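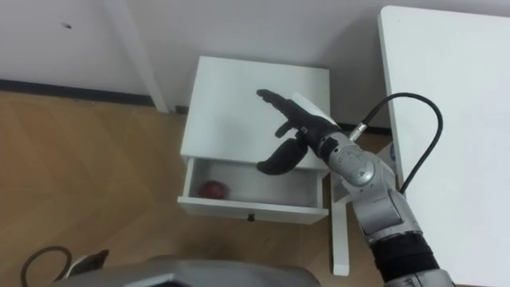 The Trodenby bedside cabinet is a one-drawer unit supplied by Bullatano to residence halls, care homes, guest houses and private households. It is sold in white only. The top is flat and square, without a raised rim, so that a lamp or a tray may be set down from any side. A single knob, small and dark, is mounted at the center of the drawer front near its lower edge, and the interior of the drawer is finished in white to match the body. A round red object the size of a piece of fruit is easily found against it, even with the drawer only partly open, and the same is true of reading glasses, keys and medicine boxes. Customers who furnish rooms for older residents have told us that the pale interior was the deciding point in their order.

Item number: 2568
Range: Trodenby
Type: Bedside cabinet, one drawer
Color: White
Drawer load: 10 lb, evenly spread
Supplied: Flat, with fittings and printed instructions
Delivery: Within the contiguous United States

Description

The Trodenby range was introduced to replace the older Mathew nightstand, which had two shallow drawers and a shaped top. Stellan Isaksson, who drew both pieces, was asked to provide a cabinet that could be placed against a plain wall in a small room and would not need to be matched to other furniture. The two drawers of the Mathew became one deeper drawer. The shaped top was given up in favor of a square one, and the molding around the base was removed.

The drawer front is a thin board that sits slightly forward of the cabinet body. Institutions replacing a damaged front may order that part alone. The front is held by screws from inside the drawer and can be changed with a hand screwdriver. The knob is held by one further screw and may be replaced with any knob of the same thread. Knobs in other colors are not stocked by Bullatano.

The drawer is not fitted with a lock. A lock cannot be added after purchase, as the front board is too thin to receive one safely. Customers who require lockable storage at the bedside are directed to the Zurnton cabinet, which has a thicker front and is supplied with two keys.

Placement

The cabinet should stand on a level floor. It may be used on parquet, tile, vinyl or low carpet. Four felt pads are included in the fittings bag and should be applied to the underside before the cabinet is placed on a wooden floor. Pads wear down with time and should be checked whenever the room is cleared for cleaning.

Leave enough space in front for the drawer to be opened fully. In narrow rooms it is advisable to measure from the wall to the nearest bed frame or table before ordering. The cabinet may be placed flush with the wall behind it. Where there is a baseboard, a small gap will remain at the back; cords for lamps and clocks may be led down through this gap, and the cabinet should not be pushed against them.

A wall bracket is supplied. Bullatano asks that it be fitted in any room used by children, and in all shared accommodation. The screws provided are intended for wooden studs. For masonry or hollow walls, suitable anchors must be obtained separately.

Assembly

Assembly takes one person and requires a cross-head screwdriver. The body is put together first, then the drawer. The knob is attached last. Do not tighten the body screws completely until the drawer has been inserted and runs freely -- a body tightened too early may hold the drawer slightly out of square, and the front will then appear uneven. Should this happen, loosen the four lower screws by half a turn, close the drawer, and tighten them again.

Care and cleaning

Wipe the top and the drawer interior with a soft cloth dampened with water and a little mild dish soap. Dry with a second cloth. Scouring powder, bleach and solvent cleaners will dull the white finish and should not be used. Cups and glasses should be placed on a coaster.

Fresh fruit may be kept in the drawer for a short time but should be removed daily, as juice left on the drawer floor can stain. Marks from pens and cosmetics are best treated on the day they are made. The drawer can be lifted out for cleaning: open it as far as it will go, raise the front slightly, and draw it forward.

Touch-up paint in the matching white is available on request. It is intended for small chips along the edges and is not suitable for the whole of the top.

Orders for institutions

Orders of more than 300 cabinets are scheduled individually and are delivered in stages agreed with the customer. The largest order to date, for 1,321 cabinets, was delivered to a group of student residences over one summer, floor by floor. Orders to be delivered before the start of the fall term should be placed by April.

One assembled cabinet may be borrowed for inspection before an institutional order is placed. The cabinet is lent for two weeks. Return carriage is paid by Bullatano where an order follows, and by the borrower in other cases.

Inquiries regarding quantities, staged delivery and loan cabinets should be addressed to Saranya Kamath, Contract Furnishing. Please state the number of rooms, the type of flooring and whether the delivery address has a loading dock or elevator.

Spare parts

Drawer front, white
Drawer floor, white
Knob, dark, with screw
Felt pads, set of four
Wall bracket with screws
Complete fittings bag
Touch-up paint, white

Parts are kept for the Trodenby range and, while supplies last, for the Mathew nightstand. The knob fits both. Drawer fronts are not interchangeable between the two, and the item number printed on the underside of the drawer should be quoted with every parts order.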